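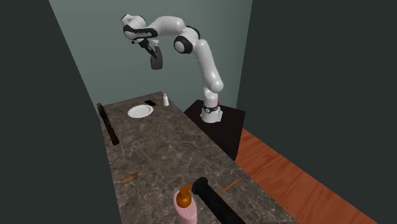 研究員(ポスドク)および論集寄稿者の募集について

テラリ宗教社会研究所(Terari)では、共同研究「近現代における宗教的帰属と国民意識の形成」の実施にあたり、専任の研究員を募集します。あわせて、本研究の成果として刊行する論集への寄稿者を募ります。研究員と寄稿者の両方に応募することもできますが、書類はそれぞれ別に提出してください。

研究課題の概要

本研究は、十九世紀後半から二十世紀半ばまでの中東欧およびバルト海沿岸地域を主な対象とし、教区、信徒団体、宗派学校などの地域組織が、住民の国民としての自己理解にどのように関わったかを検討するものです。国家の宗教政策や教会上層部の動向については研究の蓄積がありますが、村落や小都市の水準で、礼拝の言語、墓地の使用、学校の教科書、祝祭日の扱いなどがどのように取り決められ、どのように争われたかについては、未整理の史料が多く残されています。

研究の中心となる史料は、当研究所が所蔵するチェルヴィンスキ文庫(Czerwiński)です。同文庫は教区会議事録、書簡、説教草稿、信徒団体の会報、小冊子など3,303点からなり、使用言語はポーランド語、ドイツ語、リトアニア語、ロシア語、ラテン語、イディッシュ語にわたります。このうち目録化が済んでいるのは900点で、残りは箱単位の仮目録のみです。研究員には、自身の研究とあわせて、この文庫の目録作成を分担していただきます。

1.研究員(ポスドク)の募集

職名:特任研究員
募集人員:2名
所属:テラリ宗教社会研究所 比較宗教政治部門
勤務形態:常勤(任期付)
着任時期:採用決定後、双方の協議により決定します。
任期:着任日から二年間。業務実績の評価により、一年に限り更新することがあります。

職務内容

(1)上記研究課題に関する研究の遂行および成果の発表
(2)チェルヴィンスキ文庫の目録作成、書誌データの入力および校正
(3)月例研究会での報告および運営の補助
(4)論集の編集補助(原稿の受付、査読者との連絡、書式の統一など)
(5)文庫を利用する外部研究者への対応

職務のうち(2)にあてる時間は、週の勤務時間の四割を上限とします。授業の担当義務はありません。他大学での非常勤講師については、週一日まで、事前の届出により認めます。

応募資格

次のすべてに該当する方。
・宗教学、歴史学、政治学、社会学、地域研究またはこれに隣接する分野で博士の学位を有する方、または着任時までに取得が見込まれる方
・ポーランド語またはドイツ語の一次史料を読解できる方
・日本語および英語で業務上の連絡と文書作成ができる方

手書き史料の読解経験、リトアニア語、ロシア語、イディッシュ語、ラテン語のいずれかの読解力がある場合は、応募書類にその旨を記載してください。国籍は問いません。対象地域を専門としない方でも、南アジア、中東、東南アジアなど他地域の宗教とナショナリズムに関する研究実績があり、上記の語学要件を満たす場合は応募できます。

待遇

給与は当研究所の規程により、学位取得後の年数と経歴を考慮して決定します。通勤手当を別途支給します。社会保険は健康保険、厚生年金、雇用保険、労災保険に加入します。勤務は週五日、専門業務型裁量労働制を適用します。適用には本人の同意を必要とし、同意しない場合は通常の勤務時間制とします。研究費として、史料調査のための旅費、図書購入費および学会参加費を年度ごとに配分します。住宅手当および宿舎はありません。

提出書類

a.履歴書(書式自由。写真の貼付は不要です)
b.研究業績一覧(査読の有無を明記すること)
c.これまでの研究の概要(日本語で二千字以内、または英語で八百語以内)
d.着任後の研究計画(字数はcに同じ。利用を希望する史料の種類に触れること)
e.主要業績の写し三点以内(博士論文の一章でも可)
f.使用言語の一覧と、それぞれの読解の程度
g.応募者について意見を伺える方二名の氏名、所属および連絡先

推薦状の提出は応募の段階では求めません。書類選考を通過した方について、当方からgの二名に問い合わせることがあります。

選考方法

第一次選考は書類により行います。第二次選考は面接とし、研究報告二十分、質疑三十分、史料読解の簡単な課題を課します。課題は、応募者が申告した言語から一つを選んで出題します。面接は来所またはオンラインのいずれかを選択できますが、来所の場合の交通費は応募者の負担となります。選考結果は全員に電子メールで通知します。選考の経過や理由についての照会には応じられません。

2.論集への寄稿者の募集

論集は、ニタフ出版(Nitach)の叢書の一冊として刊行する予定です。仮題は『教区と国民――帰属をめぐる争いの地域史』とします。

次のような主題を扱う論考を求めます。対象地域は限定しません。

・礼拝や宗教教育の言語をめぐる対立と合意
・複数の宗派が併存する町村における祝祭日、墓地、公共空間の利用
・国勢調査、身分登録、学籍簿における宗教欄と民族欄の扱い
・信徒団体、青年組織、婦人組織と政党との関係
・国境の変更が教区組織に及ぼした影響
・聖職者の著作や説教にみられる国民観、およびそれに対する信徒側の反応
・世俗的な国民運動による宗教的儀礼や象徴の転用

特定の宗派や民族集団の立場を擁護または非難することを目的とする原稿は受け付けません。現代の紛争を扱う場合は、史料または調査に基づく論述であることを条件とします。

応募方法は次のとおりです。まず、題目、千字以内の要旨、使用する史料の説明、略歴を一つのファイルにまとめて送付してください。要旨の審査を経て、執筆を依頼する方に正式な案内を送ります。完成原稿は注と文献表を含めて二万字以内とし、二名の査読者による匿名査読を行います。要旨の採択は論文の掲載を保証するものではありません。

使用言語は日本語または英語です。英語原稿が採択された場合、翻訳は編集部の負担で手配し、訳文は著者の確認を経て掲載します。原稿料および掲載料はいずれもありません。執筆者には論集二部を贈呈します。既発表論文の再録は認めませんが、学会報告や博士論文の一部をもとに大幅に改稿したものは対象となります。その場合は初出を明記してください。

大学院生の応募も可能です。指導教員の承諾書は不要です。

3.応募締切と提出先

研究員、寄稿者とも、締切は2025年12月10日(必着)です。

書類は、研究所ウェブサイトの応募ページから登録したうえで、アルケロ(Arkero)のファイル受付システムにPDF形式で提出してください。一応募につき一ファイルに結合し、ファイル名は「応募区分_氏名」とします。登録後、受付番号が自動で送信されます。翌営業日を過ぎても届かない場合は、事務室まで連絡してください。

システムを利用できない方は、簡易書留による郵送でも受け付けます。封筒の表に「研究員応募書類在中」または「論集要旨在中」と朱書きしてください。郵送された書類は返却しません。

4.文庫の事前閲覧

応募を検討している方は、目録化済みの史料を事前に閲覧できます。閲覧は予約制で、火曜から金曜の十時から十六時まで、102号室で行います。予約の際に、希望する史料の請求記号を五点以内で指定してください。仮目録のみの史料は閲覧の対象外です。撮影は許可しますが、フラッシュと三脚は使用できません。複製物を公刊物に掲載する場合は、別途申請が必要です。

なお、会報類の一部は10月に別置書庫へ移したため、請求から閲覧まで二営業日を要します。

5.個人情報の取扱い

応募書類に含まれる個人情報は、選考および採用手続き、論集の編集に関する連絡にのみ使用します。不採用となった方の書類は、選考終了後に当研究所で廃棄します。

6.問い合わせ

テラリ宗教社会研究所 事務室 公募担当
問い合わせは応募ページのフォームからお願いします。件名に「研究員公募」または「論集」と記載してください。電話での問い合わせは受け付けていません。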